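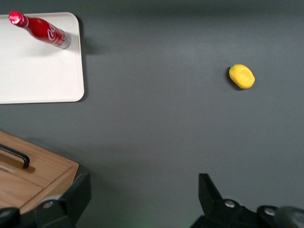 The main track at Zultdale is 1,967 metres round, right-handed, and sits on a silty loam over clay. Marisol Montes has managed it through seven winters and describes it as slow to take water and slow to give it back. Most of our conversation concerned the gap between the rating published on race morning and the state of the ground underneath. She starts with a soil core, taken to the depth of the root zone and laid out flat so that the layers can be read along its length. For that a shallow tray with a low raised rim is enough, and the white one at the upper left of the grey table, with its rounded corners, is the type she prefers. "Dark soil on a white background, you can see where the thatch stops," she said. "On a green tray or a brown tray you are guessing."

Thatch is the layer of dead stem and root between the grass and the mineral soil. At Zultdale it had been allowed to build up before she took over, and for a while the track gave readings that contradicted each other. A penetrometer dropped on the surface recorded a soft track. A horse at racing speed went through the soft layer and met something a good deal firmer.

"The rating was correct by the method," she said. "The method measures what the weight hits. A hoof is carrying more than that weight and it arrives at an angle. You can have two tracks with the same number and they ride differently, and the jockeys will tell you so before they have got off."

The programme to reduce the thatch took three seasons. It consisted of verti-draining after each block of meetings, hollow coring in the off season and top dressing with a medium sand from the Pascual quarry. She trialled a finer sand first and stopped when it formed a cap after rain.
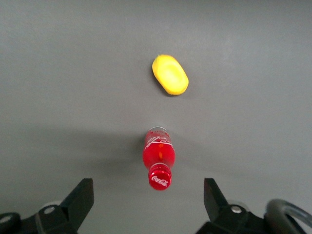
Irrigation was the next item. The track was formerly watered by a travelling boom, one pass for every section, timed by the clock. Probes made by Muveck were then buried at two depths at each marker post, and the boom is now run section by section according to the deeper reading. Montes does not rely on the shallow probe in summer. It responds to dew, she said, and to any light shower that wets the leaf and goes no further.

I asked whether the probes had replaced walking the course.

"No. I walk it at five in the morning with a stick, the same as before. The probes tell me which part to walk first."

The part she walks first is usually the Vullow bend, where the track crosses an old watercourse on made ground. Water moves sideways into it from the infield after heavy rain. A gravel-filled interceptor drain was cut along the inside rail there, discharging to the dam, and the bend now drains within a day of the rest of the track. Before that, the rail was moved out for almost every winter meeting, which put extra wear on a strip that had never been built up to carry it.

Rail position is the subject on which she gets most letters. The true position is used at fewer meetings than owners would like. Moving it out gives the inside ground time to recover, but it lengthens the trip, narrows the field's room on the turn and makes sectional times hard to compare. She publishes the rail position with the draw and repeats it on race morning. "People still ask. It is on the sheet."

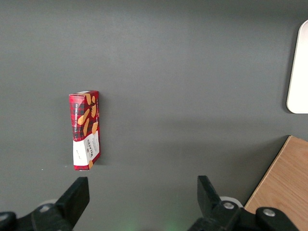
One trainer argued after the December meeting that the track had been overwatered, that the false rail had hidden the damage and that a firm surface would have been fairer to the horses entered for it. Montes has heard the argument before and has an answer prepared. The forecast that week was for dry wind, and the deep probes along the back straight were falling steadily. She applied water on the two nights before the meeting. The wind dropped and the evaporation she had allowed for did not occur.

"So it was half a grade softer than I wanted. I wrote that in the report. If I had left it and the wind had blown, you would be asking me about sore shins."

Root depth is the figure she would publish if she could publish only one. Ryegrass oversown in autumn establishes quickly and looks well from the stand, but its roots are short in the first months and the divots come out whole. The underlying kikuyu holds better and goes dormant when the soil is cold. The changeover between them is the period in which she would prefer no racing at all. The calendar does not allow for that.

She is now preparing a closed trial strip beside the 1,545-metre training track, with the drainage slits set at closer spacing. It will be galloped on by local stables under normal loads, then cored at intervals and compared with the main track. Results will go to the club when there is a full winter of them.

Comments

railbird_tom
Good to see the Vullow drain mentioned. Does it run to the old dam or the new one? The old one was backing up last time I was out there.

Kathleen P.
Half a grade is a lot if you have a horse that only wants it firm. I scratched mine at the gate that day and lost the float money.

stayer
What size tines on the verti-drain? We have the same clay at our picnic track and ours just smears if we go in early.

railbird_tom
@stayer wait until it crumbles in your hand, then go. Size matters less than timing on clay.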